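Tabletop

A tabletop is the flat upper part of a table, on which things are placed or work is done. It may be fixed to its frame or may simply rest on it, and it can be made from solid timber, wood-based board, stone, glass, metal, plastic or a mixture of these. The word is also used loosely for the surface of a desk, a counter or a bench, although the trade tends to call those a desktop, a countertop and a benchtop.

Contents
1 Terms
2 History
3 Materials
4 Colour and finish
5 Edges and corners
6 Wear and marking
7 Cleaning and repair
8 See also

Terms

In joinery the board or slab itself is called the top. The part of the top that sticks out past the frame is the overhang, and the frame of rails directly under it is the apron. A leaf is any section of the top that can be folded down, slid away or lifted out. A top made in one piece is described as a full top, while one made from two or more boards joined side by side is a jointed top.

The height of a top above the floor depends on its use. Dining tables and writing tables are close to each other in height, coffee tables are much lower, and tables meant for standing work are higher than either. The height is measured to the upper face of the top, so that a thick top on a given frame leaves less room for the knees only if the apron is also deep.
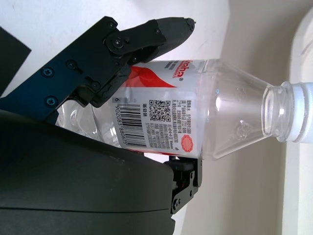 Depth, in furniture lists, means the distance from the front edge to the back edge, and not the thickness of the board. Buyers often mix up the two. The Gilmartin catalogue, which sold tables to schools and offices by post, printed both measurements with a small drawing beside each.

History

The oldest kind of household table in much of northern Europe was a loose board laid across trestles. It was put up for meals and taken down afterwards, and the board was stored against a wall. Traces of this practice remain in English in words such as "boarder" and in the phrase "bed and board".

Fixed tops became more common as rooms came to be set aside for eating. Wide planks were scarce and costly, so most tops were jointed, with a cross-piece at each end to hold the planks flat. Solid timber swells and shrinks across the grain as the air becomes damper or drier, and a great deal of early table making was concerned with allowing this movement without letting the top split. Slotted screws and wooden buttons, both of which grip the top while letting it slide a little, are still used for this purpose.

Wood-based boards changed the work in the twentieth century. Plywood, and later chipboard and fibreboard, move far less than solid timber and can be cut from large sheets with little waste. Tops could then be made by firms that made nothing else. Storov, a small maker of this sort, supplied tops without legs to other furniture firms and kept six standard shapes. Its drawings were later put in order by Thierry Guillot, and a short account of the firm by Loubna Lamrani was published in August 2020.

Materials

Solid timber is used both for costly tables and for plain kitchen ones. Oak, beech, ash and pine are common. Timber can be sanded and refinished many times, but it stains if left bare, and soft timber such as pine dents easily.

Veneered board has a thin layer of real wood glued to a core. It looks much like solid timber when new. The surface layer is thin, and heavy sanding will go through it.

Laminated board has a sheet of hard plastic pressed onto the core. It is widely used in schools, canteens and offices. The core must be sealed on all sides, including the underside. If only the upper face is covered, the board takes up moisture from below and may bow.

Glass tops are made from toughened glass and are usually supported at several points or on a full frame. Stone tops are heavy and need a strong base. Some stones, marble among them, are harmed by acids such as vinegar and lemon juice.

Metal tops are found mostly in kitchens and workshops. Stainless steel is easy to keep clean but shows fine scratches and makes a good deal of noise when things are set down on it. A sheet of board is often glued beneath the steel to deaden the sound.

Colour and finish

The colour of a top affects how easily things can be seen on it and how bright the room feels. Pale tops send more light back into a room and are often chosen for rooms with small windows. Dark tops show dust and crumbs. A pale top against a pale wall can still be told apart from it quite easily where there is some difference in tone: a white table in front of a plain beige wall, for instance, has a far edge that reads as a clean straight line, and dark objects near the front of it stand out strongly.

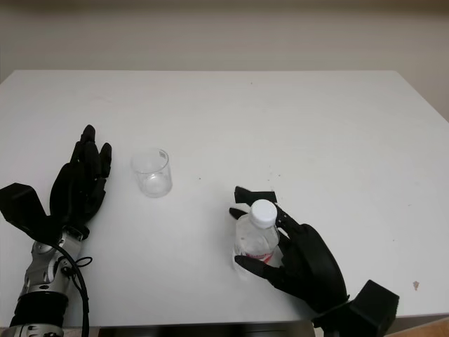

Finishes are sorted by how much they shine, from gloss through satin to matte. Gloss finishes are the easiest to wipe but throw back lamps and windows as bright patches, which can be tiring for anyone reading or writing. Matte finishes scatter the light. Under even light from above, a smooth matte top in a slightly off-white shade, such as the one shown, looks much the same tone over a wide area. Rhun Edwards, in a handbook for people fitting out village halls, advised a matte finish for any table used under ceiling lights and a satin one for tables beside a window. The second part of this advice is not generally followed.

Pure white is less common in tops than off-white or light grey. Large white tops from different batches may not match, and makers such as Ovis marked the underside of each board with a batch number so that replacements could be ordered from the same run.

Edges and corners

The edge of a top receives more knocks than any other part. On solid timber it may be left square, rounded over or shaped with a moulding. On board it has to be covered, either with a strip of veneer or plastic or with a solid wood lipping. A thick edge makes a top look heavier, and some makers glue a strip under the rim so that a thin board appears to be 30 millimetres thick.

Corners are often rounded where children will use the table. Sharp corners also tend to chip during delivery. Eimear Brennan, who wrote on school furniture, held that most damage to school tables happens while they are being stacked or carried through doorways - a view shared by several suppliers, though figures are hard to come by.

Wear and marking

Wear on a top is normally divided into scratches, dents, stains and changes in colour. Scratches cut into the surface. Scuffs and smudges lie on it or only dull it, and many of them can be removed. Changes in colour are caused mainly by sunlight and by heat, and are not usually reversible on plastic surfaces.

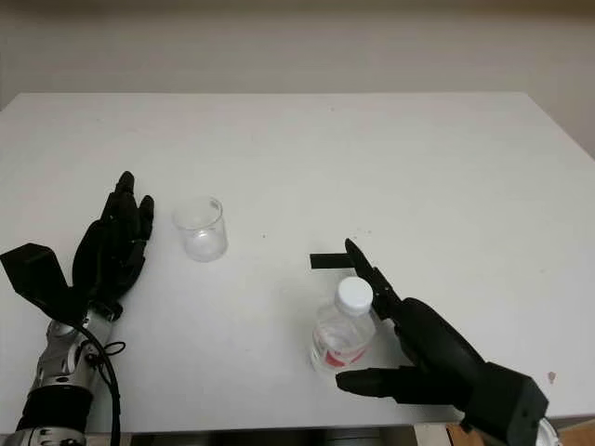

Daily use leaves marks long before a surface is worn out, and how far they show depends on its colour and sheen. Wood grain hides a good many of them, as do speckled patterns. Plain white hides very few. A white matte top may be mostly clean and still show faint smudges and scuffs, and even a tiny dark speck near the middle or a small reddish-pink mark towards one side can be picked out, as they can on the tabletop in the picture. For this reason canteen tables are often ordered in a light pattern. The Filley test, used by some makers to compare surfaces, rubs a weighted pad over a sample 500 times and then compares the result with an untouched piece. It gives a rough ranking and does not claim to predict how many years a top will last. A sheet that comes through the test without visible change is scored at 100.

Cleaning and repair

Most sealed tops need only a soft cloth, warm water and a little washing-up liquid, followed by a dry cloth. Scouring powder dulls gloss finishes and leaves shiny patches on matte ones. Ink and felt pen can often be lifted with a small amount of spirit on a cloth, which should first be tried on a hidden spot.

Oiled timber is wiped with a damp cloth and oiled again when it starts to look dry. Rings left by hot cups in wax or shellac may fade if rubbed with fresh wax. Dents in bare solid timber can sometimes be raised by laying a damp cloth over them and applying a warm iron, a method set out in detail by Ciarán Ní Bhriain in a pamphlet for repair classes that has been reissued each November.

Chipped plastic surfaces can be filled with a coloured paste, though the repair usually remains visible. Where damage is widespread the top is turned over, if both faces are finished, or replaced on the old frame.

See also

Trestle table
Drop-leaf table
Worktop
Veneer
French polishing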